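3.2 Table layouts and object placement

Each household in the Saltham set supplied one table, which was laid with its own cloth and pushed against a wall. Household items already kept on the table were moved to the far edge and left there for all 30 layouts. The cups were then placed by hand. Their orientation was varied between layouts: upright, inverted or lying on the side. Up to six cups were used in any one layout, and no two of the same colour.
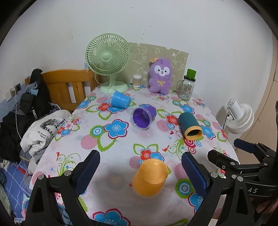

Figure 4. A layout with plastic cups on a floral cloth. The blue, purple and teal cups lie on their sides; the orange cup is inverted. A green cup rests upside down on the lid of the glass mug.

Items at the back were recorded by type only — fan, swab container, plush toy, mug — and were not scored. A cup resting on another object was coded as raised, and its support was noted separately. Coding was done by Yaneth Apaza and repeated by Wilmer Marulanda for 80 layouts drawn from both the Saltham and Nostov sets. Disagreements, mostly over cups that leaned against a neighbour, were settled by a third coder before the counts in Section 4 were made.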